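Review: the Dalgleish Civics Reader Kit (binder, source cards and online discussion boards)
April 5, 2020

I teach an evening intro class in American government, and I've been using the Dalgleish kit since October. A few people asked me what I think of it now that everybody is suddenly hunting for stuff that works from home, so I finally sat down with coffee and wrote it all out.

First, what you get. There's a fat binder with 14 units, a box of source cards, and a login for the discussion boards that go with each unit. The print set was $70, and the boards come free for the first year. After that you pay per class, and I couldn't find a clear price on their site (I looked, I emailed, I'm still waiting).

The units run from the drafting of the Constitution up through the voting age amendment. Each one opens with a short background essay, then a stack of primary sources, then a prompt for students to write on. The essays are good! They're short enough that my students read them on the bus, and they don't talk down to anybody. The one on Reconstruction is the best short thing I've read on the subject in years, and I've assigned it twice now to two different groups.

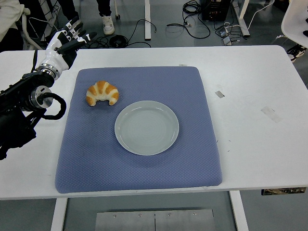
The source cards are where I spent most of my time. Every card has a speech, a letter, a court opinion or a newspaper piece on the front, trimmed to fit, and notes on the back. I love the idea. My gripe is the trimming. The card for Marbury v. Madison jumps over so much of the opinion that my students thought the whole case was about a guy who didn't get his mail. I ended up pulling the full text and marking the missing parts myself, which took most of a Saturday. The cards on the Bill of Rights have the same trouble, but it hurts less there, because the amendments are short to begin with.

The notes on the back are uneven too. Some give you the whole setting, who was speaking and who was in the room and what had happened the month before. Others give you a birth year and a death year and leave you to it. I'd guess several people wrote them and didn't compare much.

Now the boards. They're plain, they load fast on an old phone, and a student can see the reading and the prompt on the same page. I had used the Vovance boards before this and I spent half my life there resetting passwords, so I was ready to be happy, and I am. You can set it so students have to post before they read anyone else's answer. Turn that on! My 13 students wrote much better first posts once they couldn't peek.

What I don't like is the grading screen. You get one box for a score and one for a comment, and there's no way to save comments you use over and over. I must have typed "please cite the card you're quoting" more times than I've typed my own name. Also, the default prompts tend to ask three or four things at once, and students answer the first one and stop. I rewrote most of them down to a single question. The federalism unit got the biggest overhaul - I swapped the whole prompt for one about who gets to close a public school, the state or the county, and it was the liveliest week we had all winter.

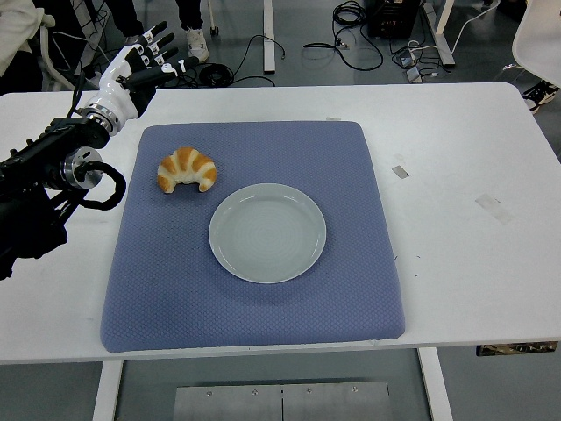 Fadime Coşkun wrote to me after I posted a shorter version of this in our teachers' group, and she disagrees about the prompts. Her view is that the long ones are meant to be split up, one question a day, and that the teacher guide says so on page 385. She runs them that way with her juniors, and she says the last question in each set is usually the one that gets them arguing, so cutting it is a waste.

Well, I went and checked, and she's right, it's in there, way in the back after the index of court cases. I still think a once-a-week class like mine needs the short version, but if you see your students every day I'd try it her way first. (And Dalgleish, please move that page to the front.)

Would I buy it again? Yes, for the essays and the boards. I'd give it four out of five, and I'd take the full court opinions from the library and keep the trimmed cards for warm-ups. If you only want readings and already have boards you like, ask whether they'll sell you the binder by itself. They told me no last fall, but that could have changed.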